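Unit 7: Care and Adjustment of the Hand-Held Gripper

Course handout, Robot Maintenance and Handling
Prepared by Karine Cloutier, Domonano Training Centre
Revised Aug 16, 2024

7.1 Purpose of this unit

Students completing this unit will be able to inspect, clean and adjust a hand-held gripper of the two-finger type and to record the work in the station log. The unit assumes that Unit 3 (fasteners and torque) has been passed. Students who have not yet been signed off for Unit 3 may attend the demonstration but may not work on the equipment.

The centre's grippers are issued in pairs, left and right, and are kept on the Derkico rack in the preparation room. Each pair shares one log sheet. Parts must not be exchanged between pairs, even where they appear identical, as the linkages are set individually.

7.2 Inspection before use

Place the gripper on the bench with the fingers pointing away from you. Open and close it slowly over its full travel. The movement should be even, and both fingers should reach the middle together. A finger that lags usually indicates a pivot bolt that has been overtightened, or lint caught behind the linkage. Lint is the more common cause where the tool has been used on clothing or bed linen.

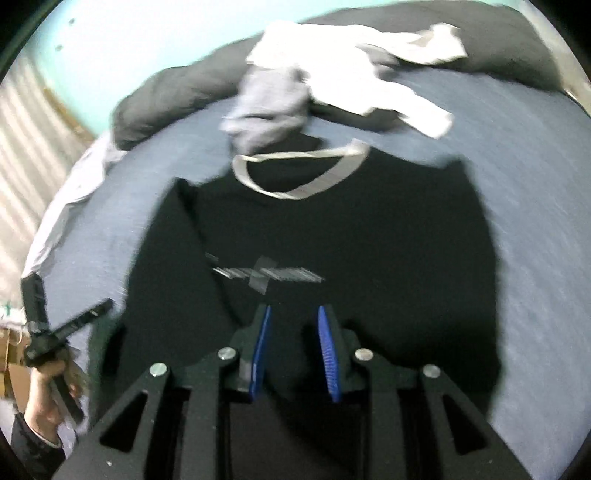

Pivot bolts are checked at every inspection and again after any session on fabric. Begin at the outer left arm and work across to the outer right, so that none is missed. On the black gripper the silver heads of the four bolts stand out clearly against the arms and the inner linkages, and a small paint mark across each head and on to the arm will show later movement at a glance. Apply the mark only after the bolt has been set. If a mark is out of line, do not simply turn the bolt back: remove it, clean the thread and refit it in accordance with Unit 3.

7.3 Finger pads

The ribbed pads wear first at the tip. Run a fingernail across the ribs; if they can no longer be felt, the pad is due for replacement. Pads are replaced on both fingers at the same time. Old adhesive is removed with a plastic scraper, never a blade. Allow the new pads to stand overnight before the gripper is returned to the rack.

Clean pads with a damp cloth and leave them to dry in the open position. Solvents are not permitted.

7.4 Recording the work

Enter the date, the pair number, the work carried out and your initials. Replacement pads are drawn from the Plemeo cabinet under stock code 1337, and up to 3 sets may be held at a station. Faults outside the scope of this unit are reported to the workshop, and the pair is tagged and withdrawn.

Practical assessment for this unit takes place in December. Bring your own log sheet.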